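## 3. Preparing and filling the oval serving dish

Read this section before you use the Gruvar oval dish for the first time. The steps are the same for the large and small sizes.

### 3.1 First wash

1. Take off all paper labels. Soak any leftover glue with warm water and a little cooking oil.
2. Wash the dish by hand with mild dish soap and a soft sponge.
3. Rinse, then dry with a clean towel. Dry the underside too.

**Note:** Do not use steel wool or scouring powder. Gray marks left by flatware can be rubbed off with a paste of baking soda and water.

### 3.2 Setting the dish in place

1. Clear enough level space for the full length of the dish, including the ends.
2. Wipe the surface. Grit under the foot can scratch both the dish and the counter.
3. Lower the dish with both hands, one under each long side. Do not lift it by one end.
4. Press lightly on the rim at several points. If the dish rocks, move it.

Leave the dish empty until it is where you want it. A full one is hard to turn, and sauces run quickly to the low side of a shallow well.
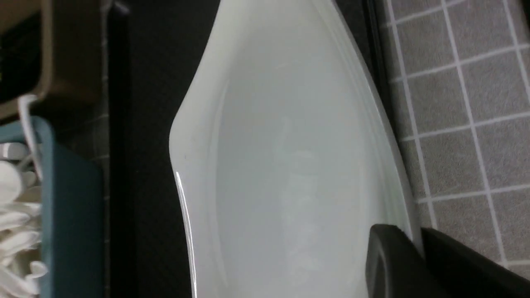 Check the glaze under a good light before adding food. Run a dry fingertip along the rim and across the well. Small color variations are normal. If you feel a chip or a crack, do not use the dish for food.

### 3.3 Filling

1. Warm the dish with hot tap water for 3 minutes if you are serving hot food. Empty and dry it.
2. Place large pieces first, along the length of the dish.
3. Add sides around them and keep the food below the rim.
4. Spoon sauce over last. Serve any extra in a separate bowl.

**Caution:** Do not put a cold dish into a hot oven or set a hot dish on a wet counter. Sudden changes in temperature can crack the ceramic.

**Caution:** The rim gets as hot as the food. Use dry oven mitts.

### 3.4 Storage

Store the dish flat, with a cloth between it and anything stacked on top. Do not stand it on end. For chipped or missing pieces, write to Štefánia Čierny at Gruvar customer service and quote part number 41.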